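LISEZMOI – Corpus d'offres d'emploi Clindura, version 3

Bonjour et bienvenue ! Je m'occupe de ce dossier depuis le départ de Margus Vītola vers l'équipe paie, et comme on me pose toujours les mêmes questions par mail, j'ai fini par tout mettre ici.

Ce que contient le jeu

Jusqu'à 500 offres d'emploi publiées par trois employeurs (Tondstead, Kohlhase et Biletti), avec pour chacune le texte intégral, l'intitulé du poste, le type de contrat et nos annotations sur le vocabulaire inclusif. On y trouve de tout : logistique, atelier, bureaux, un peu de restauration collective. Les offres de Kohlhase sont les plus longues, et de loin – certaines ont une rubrique « avantages » plus fournie que la description du poste.

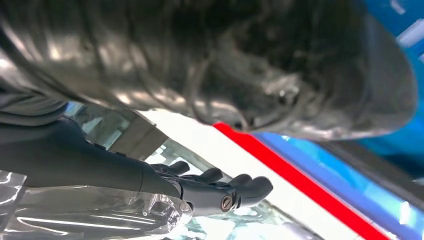 Les fichiers

offres.csv : une ligne par offre, encodage UTF-8, séparateur point-virgule (pardon à ceux qui préfèrent la virgule, mais les textes en sont pleins).
annotations.csv : une ligne par passage annoté, reliée à l'offre par la colonne id_offre.
guide.txt : les 22 étiquettes, avec leur définition et les cas limites. Lisez-le avant d'ouvrir le reste, vraiment !

Comment on a annoté

Chaque offre a été lue par deux personnes, séparément. On relève les intitulés au masculin seul, les doublets (« technicien ou technicienne »), les formes épicènes, les mentions d'aménagement de poste, les exigences d'âge déguisées du genre « équipe jeune et dynamique ». En cas de désaccord, c'est Wiebke Hamann qui tranche. Elle a aussi réécrit toute la partie du guide sur le handicap, et ça se sent : c'est la plus claire.

Le point médian nous a donné du fil à retordre. Dans la version 2, « salarié·e » était parfois coupé en deux à l'export, ce qui faussait les décomptes. C'est corrigé, mais si vous aviez fait tourner vos scripts sur l'ancienne version, relancez-les.
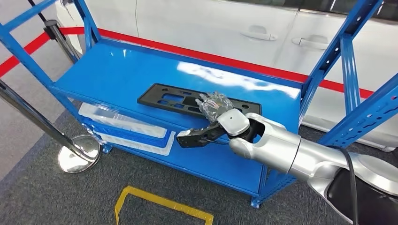

Autre changement, les salaires ont disparu du fichier principal. Trop d'offres n'en donnaient pas, et les fourchettes n'étaient pas comparables d'un employeur à l'autre. Je les garde de côté, écrivez-moi si vous en avez besoin.

Limites connues

Il y a 45 offres sans type de contrat (colonne vide, pas zéro). Les annonces de Biletti sont souvent traduites de l'italien, avec des tournures un peu raides qu'il ne faut pas prendre pour un choix éditorial. Et surtout, le corpus parle de la façon dont on rédige les annonces : il ne dit rien des embauches elles-mêmes. Merci de ne pas en tirer un classement des employeurs – on me l'a déjà demandé, c'est non.

Utilisation

Libre pour la recherche et la formation interne, en citant « corpus Clindura » et le numéro de version. Les noms des recruteurs ont été remplacés par [NOM]. Si vous en repérez un qui nous a échappé, signalez-le-moi tout de suite, je corrige le fichier et je préviens les autres utilisateurs.

Prochaine mise à jour prévue en octobre, avec les offres d'alternance de Tondstead.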